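Fri 16 July – bench notes, laundry station

Folding again. Swept the table, reset the home position, restarted the controller twice because it came up with the old calibration loaded. Must get that written into the startup list properly, the sheet on the wall is from February and half of it is wrong now.

Plan for the day was dark cotton only. The light stuff is more or less ok, we know that, no point running it again just to feel good. Dark on white ought to be the easy case for finding an outline and it is. Finding what is going on INSIDE the outline is the hard bit. Black over black, the layers vanish. The Canari segmenter gives a lovely clean edge and then calls the whole lot one layer.

Ran it at the slow speed all morning. 12 tries on the black shirt, 7 I would call folded if I was being kind, 2 I'd put in a drawer. Rest went back to the heap. Not counting the one where I leant on the stop button. 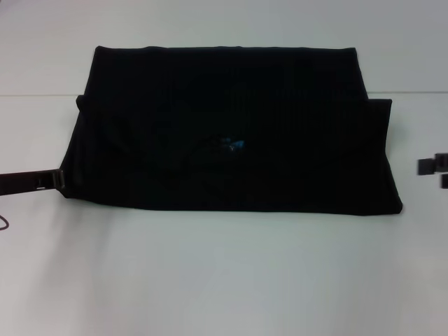 Black shirt, wide bundle, left gripper at the lower left corner. Sides stepped.

Scoring is a problem. The Geden score only looks at the bounding box, so anything squat and vaguely oblong does well. A panel poking out at the side costs nearly nothing as long as the box doesn't grow much. Any person would tuck that in without thinking. I want a term for how straight the sides are, and a separate one for anything sticking out from under the top layer. Could be done from the outline alone so the black on black business doesnt matter. Half a day's work, maybe less.

Also want time per item logged next to the score. At the moment they sit in two files and have to be matched up by hand, and I got it wrong once already this week.

Now the bigger question, as Gellitau keep asking and I keep dodging. Can it do the chore yet? My answer today: it can do a step of the chore. It will take hold of a corner and bring it over, most of the time. It can't tell a good fold from a poor one, and it doesn't go back and fix. When I fold at home I fix all the time – tug, smooth, flip a sleeve under – and I'd guess that's most of what my hands are doing. We have no smoothing move at all. There was one in the Monti branch but it dragged the cloth off square and got switched off. Worth another look with lighter pressure.

And sorting before, stacking after, all still me. If I add up my own minutes of getting shirts ready I could have folded the basket and had a tea. Fine for research, no use to anyone with a family's washing.

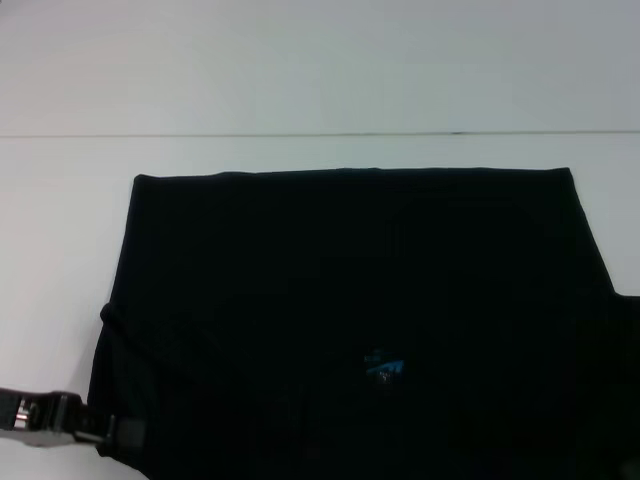
Corner choice is what I'd work on next, ahead of the scoring even. The picker ranks corners by how sharp they look in the outline, and that is a daft rule for knitwear where everything curls. Top left is properly rounded on this one, there's a bump partway down the same side, and then the notch over on the right makes a nice sharp false corner which the ranking will love. The gripper is down at the bottom left so that corner is fine, but I don't trust it to choose well every time. Better idea: use the print as an anchor. The small blue patch is the only colour on the whole thing and it's easy to find even when blurred. If we know where it sits on the chest when the shirt is flat, we get a rough idea of which way up we are, for free. Useless on plain shirts obviously. But plain ones could have a bit of tape on for now.

Tried a quick hack of that after lunch, colour threshold only. 6 runs, found the print in all of them, but I hadn't wired it to the picker so it proves very little. Threshold is in the config under a silly name, will rename.

Other bits:
- finger pads, left side, check wear before the next long run
- table height in the model is off a touch, fingers press harder than they shoud at the near edge
- ask Gellitau if they want towels or shirts at the demo. Please say towels
- anyone using the bench after me, leave the speed where it is

Next session: wire the print anchor in, same shirt, same lights, slow speed. Then the smoothing move if there's time. Backup of the logs is running now.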